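What we've been up to in the demo corner

I promised in the last newsletter that I'd write something about how our example gathering is going, and then the newsletter deadline crept up on me while I was peeling tape off a tabletop. So this is a bit of a ramble, but it's a fresh one!

The short version: we're at 671 usable examples for the table-clearing set. If you're new to the list, we show the arms how to do a small job by driving them through it ourselves, over and over, and every good run gets saved so the learning system has something to copy. We call the whole project Mikeo. The driving is fun for maybe the first hour. After that you start dreaming about plates.

The hard part this month has been anything that needs both hands. One arm alone was going along nicely, and then we added tasks where the two grippers have to work close together over the same dish, and wow, do your own habits show up in the data. I always bring the left side in first. I had no idea I did that until I looked back through my runs and saw it every single time. So now we trade seats after 8 runs, and whoever is driving has to start from a different side than the person before.

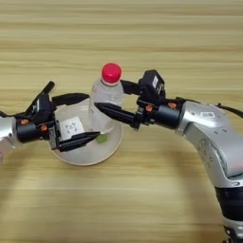

ILDALE, March – Bottles have joined the lineup, and I have opinions. A clear plastic bottle is a lot to ask of a camera. You're looking at the plate and the wood right through it, and the part you can pick out best is that bright red cap. My worry is that the system will learn "go near the red thing" and leave it at that, so I've been begging everyone for bottles with other caps. Blue, white, green, I'll take them all (rinsed, please).

We're also changing what shares the plate with the bottle, and where it all sits. A little card on one side, something small and green down by the base, then shuffle and go again. Fingertips that close together make me hold my breath, and I've learned to slow way down for the last bit. Slow runs are fine! We keep those. What we throw out are the ones where the driver gets lost and wiggles around looking for the spot. I had 4 of those in a row after lunch and took the hint.

Next up is the Aser set, which is the same kind of work with bowls, and I'm told the bowls are deep. We need 19 more two-handed plate runs before we switch over. If you've signed up for a driving slot, bring a sweater and check the sheet by the door for your starting side. Bottle donations go in the bin marked Khattak, next to the sink.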